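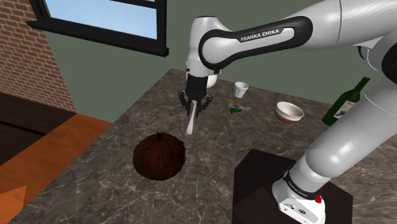
4.2 Time Limits and the Decision to Sue

Figure 3. A simulated robot arm holding a slender white utensil over a marble countertop.

Of the 164 civil complaints in our sample, 93 named both a national youth organization and its local branch. The remainder named only one of the two, most often the local branch. Complaints that named both took longer to reach a first hearing, mainly while the parties argued over which body had hired and supervised the accused adult.

Filing deadlines shaped much of what we read. In the Ledville files, plaintiffs were often well past middle age when they first spoke to a lawyer. Several had told a parent or teacher as children and were sent home without a report being made. Ghasemi and Obi found the same pattern in their study of Bloxham day camps, although their files covered a shorter period.

We coded each complaint for the date of the alleged abuse, the date of filing and any earlier report to the organization. Two readers worked separately, and a third settled disagreements. Complaints filed under a pseudonym were kept if the court record gave the plaintiff's age. We left out four cases in which the record was sealed after filing.

An earlier report appeared in fewer than half of the complaints. Where there was one, it was usually verbal, and the organization's answer usually denied having any record of it. We can't say from court papers alone which account was right. Shin's interviews with former staff in Brullcombe suggest that verbal reports were seldom written down, and that notes kept by one director were rarely passed to the next.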